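On Emptying a Desk Before the Summer Term

The annual clearing of the study room has been completed, and the record below is provided for readers who follow the household notes on this site. Those who wrote after the previous entry asked chiefly about the desk, and this post is confined to it.

The desk had been in continuous use for nine years. It was acquired secondhand when the Skuvolholm rooms were first let to me, and it has held, at one time or another, tax papers, seed packets, the manuals for two boilers and a great deal of string. The long drawer had not closed properly since the winter. The cause was found to be a stack of programs from the Moralum lecture series, nearly 400 sheets in all, which had risen high enough at the back to catch on the underside of the top.

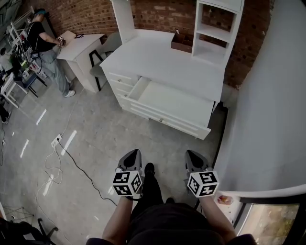
Kornél Kocsis
Resident Editor, Household Notes
18 May 2022

It is recommended that a drawer of this width be emptied completely before any sorting is attempted. In former years I removed only the upper layer, and the lower layer was returned to its place unread each time. On this occasion everything was carried to the dining table in the next room and divided there. One set of lecture programs was retained. The remainder went for paper recycling, along with the Privetti catalogs, whose prices can be of no further interest to anyone.

The white drawer fronts have grooves and raised trim, and these collect dust in a manner that a flat cloth does not address. A soft toothbrush and a little dish soap in warm water are sufficient. The small metal knobs may be wiped at the same time. I do not use polish on them.

The dark brown organizer remains toward the back of the desktop, beside the shelves. Its divisions are to be assigned as follows: pens and pencils, scissors and tape, stamps, and correspondence awaiting a reply. Letters older than 20 days will be answered or discarded. This rule was adopted last June and was observed for most of that month.

Several correspondents have inquired whether the open shelves should be given a back panel. The brick shows through both of the open compartments, and I consider the effect agreeable. The red-brown wall is the best feature of the room, and a panel would conceal it for no practical gain.

The question of what the long drawer should hold has been deferred. My sister has requested space for her sheet music, and the printer paper is at present stored under the stairs, where it curls. Both claims have merit. A felt liner has been measured for and will be cut once the matter is settled.

The next entry will concern the hall closet and the Bang record player, for which a new shelf must be found before the end of June.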